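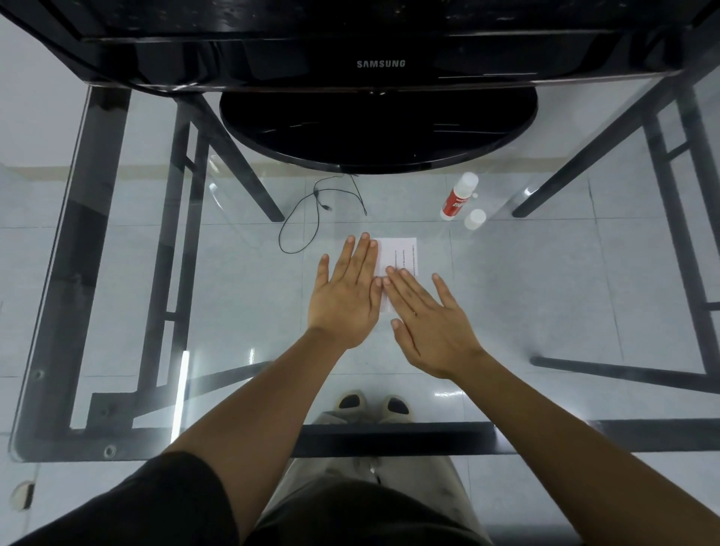
Glass desk, Samsung monitor, printed sheet held flat with both hands.

Tornon Paper Handling - data card

Version date: 2024-08-04
Size: 362 clips, 173 of them on glass
Location: home office desks, Toledo

Contents
Small paper items on desktops: slips, labels, folded notes. Actions are flatten, turn, fold and slide. Each clip has one action label and one surface label (glass, wood, fabric).

Surface notes
Clear glass shows the table frame and the floor through the top. Paper outlines were drawn on the sheet only - braces and crossbars under the glass are labeled "support", never "desktop".

Known limits
Small print is often unreadable. Do not use this set for text recognition. Hands may cover part of the sheet, and covered corners are marked as estimated.

Related
Drultero has the envelope clips under the same labels. The fabric subset is due for relabeling in November.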